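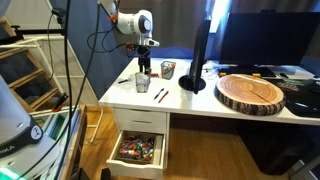

Pens, a clear cup and a white desktop.

How I clear my desk on a Friday

My desk gets messy by Friday, every single week, and for years I just pushed the piles to one side and went home. Then Loubna Tawfik from the Zemdale office showed me how she does hers (she's annoyingly tidy!) and I've stuck with it since April.

Set a timer for 7 minutes. Take everything off the top, and I mean everything, and put it on the floor or a chair. Wipe the surface with a damp cloth and a drop of dish soap, then go over it again with a dry one. Glossy tops show every streak, so do the second pass in long strokes from back to front.

Now the pens. Scribble with each one on scrap paper. If it skips, give it one more go on the sole of your shoe, which sounds silly but often gets a ballpoint moving again. Still nothing? Out it goes. I keep 3 that I like within reach and the rest live in a holder.

Paper is the slow bit. I make two stacks, one to file and one to shred, and I don't let myself read anything past the first line. Receipts go in an envelope with the month on the front.

Cables last! Wrap each one loosely around your hand, slip a twist tie on it and drop it in a drawer. Don't pull them tight or they'll crack near the plug.

Next week I'll do the drawers, and mine are a horror.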